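Ticket 2491: Highscore-Einreichung wird abgelehnt, Laufzeit der Wiedergabe weicht ab
Bereich: Ranglisten / Aufzeichnung und Prüfung
Produkt: Skusum (Arcade-Frontend), Servermodul Rarnutis
Gemeldet von: Jomar Mercado
Bearbeitung: Uzma Khattak, Sohail Soomro
Eröffnet: 2. Januar 2019
Priorität: mittel
Status: gelöst, Nacharbeit offen

Fehlerbeschreibung (Mercado)

Beim Hochladen eines vollständigen Laufs in »Jolton« meldet Rarnutis »Replay ungültig, Endstand stimmt nicht überein«. Der Lauf wurde am Automaten im Vereinsraum gespielt und mit Skusum aufgezeichnet. Der Endstand auf dem Bildschirm und der Endstand in der Aufzeichnungsdatei sind identisch. Der Server kommt beim Nachspielen auf einen niedrigeren Wert und bricht in Level 7 ab, weil die Spielfigur dort das letzte Leben verliert. Kürzere Läufe derselben Maschine werden angenommen. Erneutes Hochladen ändert nichts. Die Prüfsumme der Datei ist in Ordnung.

Umgebung laut Diagnosebericht: Originalplatine ersetzt durch Rechner mit Skusum, Joystick und Tasten über Kinsella-Encoder an USB, Röhrenmonitor, Ton analog. Autofeuer aus, Spielstände aus, Pausenfunktion gesperrt.

Rückfrage (Khattak)

Bitte die Aufzeichnung lokal mit der Option »Nur Wiedergabe« abspielen und melden, ob der Abbruch auch dort auftritt. Bitte außerdem die Datei encoder.log anhängen. Sie wird nur geschrieben, wenn in der Konfiguration die ausführliche Protokollierung aktiv ist.

Antwort (Mercado)

Lokal läuft die Wiedergabe auf dem Automaten fehlerfrei bis zum Ende durch. Auf meinem Laptop bricht sie an derselben Stelle ab wie auf dem Server. Log hängt an. Protokollierung war beim fraglichen Lauf aus, ich habe sie nachträglich aktiviert und einen neuen Lauf bis Level 7 gespielt. Auch dieser wird abgelehnt.

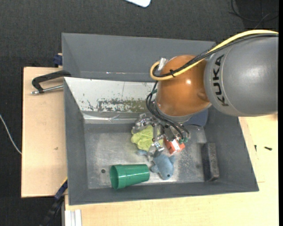
Analyse (Khattak): Die Aufzeichnung speichert keine Bilder, sondern Eingaben je Bildtakt. Wird ein einziger Tastendruck um einen Takt verschoben, zieht der Zufallsgenerator von Jolton ab diesem Punkt andere Werte, und die Gegner laufen andere Wege. Der Kinsella-Encoder meldet Eingaben mit einem eigenen Zeitstempel. Im angehängten Log treten vereinzelt zwei Ereignisse mit demselben Stempel auf, jeweils Richtung und Sprung. Als mechanische Ursache kommt zunächst die Zuleitung in Betracht: Ein Kabel, das wie die dicke blassgelbe Leitung am KUKA-Arm über ein Gelenk geführt ist und daneben eine Schlaufe bildet, hat Spielraum für die Bewegung, eine straff verlegte Joystickleitung hat ihn nicht. Bitte prüfen, ob die Leitung hinter dem Bedienfeld unter Zug steht, und den Stecker am Encoder neu setzen. Danach Testlauf mit Protokollierung.

Antwort (Mercado)

Bedienfeld geöffnet. Die Leitung zum Joystick lag straff über der Kante des Bodenblechs. Neu verlegt, mit Reserve, Stecker gereinigt. Die Tastenleitungen waren unauffällig. Testlauf gespielt, Ergebnis unverändert: doppelte Zeitstempel im Log, Abbruch auf dem Server. Die Verlegung schließe ich damit als Ursache aus.

Übernahme (Soomro)

Ticket von Khattak übernommen. Log und Aufzeichnung gegeneinander abgeglichen. Befund:

1. Der Encoder puffert zwei Ereignisse, wenn Richtung und Sprung innerhalb desselben Abfrageintervalls eintreffen.
2. Skusum auf dem Automaten liest den Puffer in der Reihenfolge Richtung, Sprung.
3. Die Aufzeichnung sortiert Ereignisse mit gleichem Stempel nach Tastennummer. Der Sprung liegt im gemeldeten Aufbau auf der niedrigeren Nummer und rutscht nach vorn.
4. Bei der Wiedergabe auf dem Automaten wird der Encoder-Treiber mitgeladen und stellt die ursprüngliche Reihenfolge wieder her. Auf Server und Laptop fehlt der Treiber.

Punkt 4 erklärt, warum die lokale Prüfung am Automaten unauffällig bleibt. Der Fehler ist auf einem zweiten Gerät mit gleichem Encoder nachgestellt. Mit einem Encoder ohne Puffer tritt er nicht auf.

Zwischenlösung

In der Konfiguration von Skusum den Eintrag input_order auf »arrival« setzen, Frontend neu starten. Alternativ die Richtungen auf niedrigere Tastennummern legen als den Sprung. Bereits aufgezeichnete Läufe werden dadurch nicht repariert.

Rückmeldung (Mercado)

input_order gesetzt. Zwei vollständige Läufe hochgeladen, beide angenommen. 100 Prozent der Takte laut Prüfbericht deckungsgleich. Was wird aus dem ursprünglichen Lauf? Der Endstand wäre Vereinsrekord.

Antwort (Soomro)

Die Ankunftsreihenfolge lässt sich aus der alten Datei nicht sicher ableiten. Für den zweiten Lauf liegt encoder.log vor, dort ist eine Rekonstruktion möglich. Für den ersten liegt kein Log vor. Über eine Wertung ohne gültige Wiedergabe entscheidet die Ranglistenleitung. Anfrage an Bushra Sial weitergeleitet.

Entscheidung (Sial)

Erster Lauf wird ohne Wertung geführt, Vermerk »technisch nicht prüfbar«. Der Eintrag bleibt im Profil sichtbar. Eine Videoaufnahme des Bildschirms würde als Nachweis akzeptiert, falls vorhanden.

Offen

Korrektur der Sortierung im Aufzeichnungsformat, Zuständigkeit Sohail Afridi, geplant für Februar. Hinweis zum Kinsella-Encoder in die Einrichtungsanleitung aufnehmen. Ticket bleibt bis zur Auslieferung der Korrektur verknüpft.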